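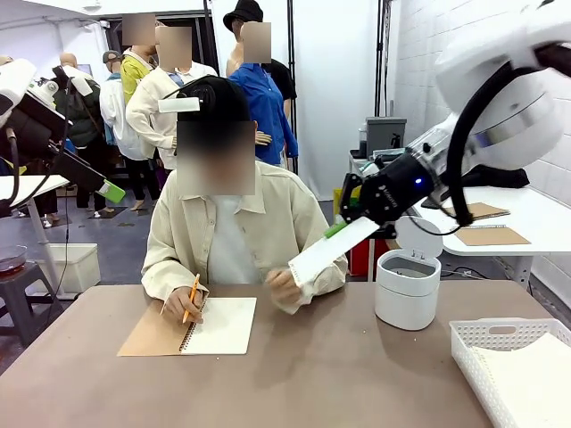
Ticket 241 - Study table, room 3: pages lifting, pencil marks going through
Site: Bostthorpe
Opened by: Anas Hamdan
Picked up by: Seung-woo Byun
Opened: June 27, 2023
Priority: normal (Anas says high. it's paper. normal)
Status: part fixed, see end

Reported
Sketchbook on the big brown table won't lie flat. Folded the kraft cover right back like everybody does and the pages still spring up at the bottom corner. Lines come out wobbly, and whatever you press hard on shows up as dents two sheets down. Also pencils blunt, loose paper keeps sliding about, and the lid on the little white bin won't stay shut. Can somebody look before the July drawing group please - Anas

Checked first
Table: level both ways, no rock. Ran a hand over the top, smooth, no grit. Not the table.
Chair height: fine for Anas, a bit low for me. Left it.
Books: the Plullura ones, spiral bound. Opened four off the shelf. All do it to some degree, the new ones worst.
Small spiral notepads: fine. Leave those out of it.

Log

09.40 Tried cover folded fully behind. Book sits on its own cover so one side is higher than the other. Pages bow. Same as reported.

09.55 Cover opened out flat to the left instead. Better. Takes up more table but there's plenty. Corner still lifts if you don't hold it.

10.10 Coil was pinched on two of the four books, pages catching when turned. Eased the wire back with pliers. Pages turn freely now on both. Third one the coil is bent at the end, have put it in the scrap drawer.

10.30 Dents. Slipped a bit of card under the working page. No marks on the sheet below, even leaning on it. Cut more card from old covers, they're in the envelope marked Ko on the shelf. Take one, put it back.

10.45 Pencils. Sharpened the lot. Sharpener blade was shot, swapped it. Spare blades ordered from Brivow, order no 104.

11.05 Loose paper. Stack now lives in the white basket with the holes, not on the table top. Squared it up and took out the creased sheets. Please dont put used paper back in there.

11.20 Bin lid. Hinge has gone slack. Shuts if you press it, pops up if you knock the table. Need a new one, the same small size, added to the Brivow order. Item 115 in their list.
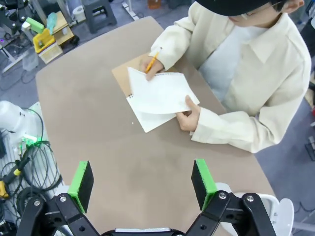
Holding the page by its bottom corner, cover out to the left.

11.50 Note on the corner. If you hold it from underneath with your thumb on top you get a curve in the page and the line goes off when you reach it. Flat hand on the sheet is better. Or a bulldog clip, there's a tub of them by the door. Anas doesn't like the clip, says it gets in the way of his wrist. Fair enough, move it up then.

12.10 Asked Anas to try again with card in and cover flat. Reply pasted below.

"Much better thanks. Still a bit springy on the first few pages but I can live with it. Can we get the sort with the tape binding next time? - Anas"

Will ask. They cost more and you can't fold them right round, which half the group like doing for standing work - so might get a few of each.

Outstanding
Bin, waiting on delivery
Sharpener blades, same
Tape bound books, price wanted before July
Bent coil one in scrap drawer, anyone want the paper out of it? Perfectly good sheets. Otherwise I'll pull them and add to the basket

Leaving this open til the bin turns up. SB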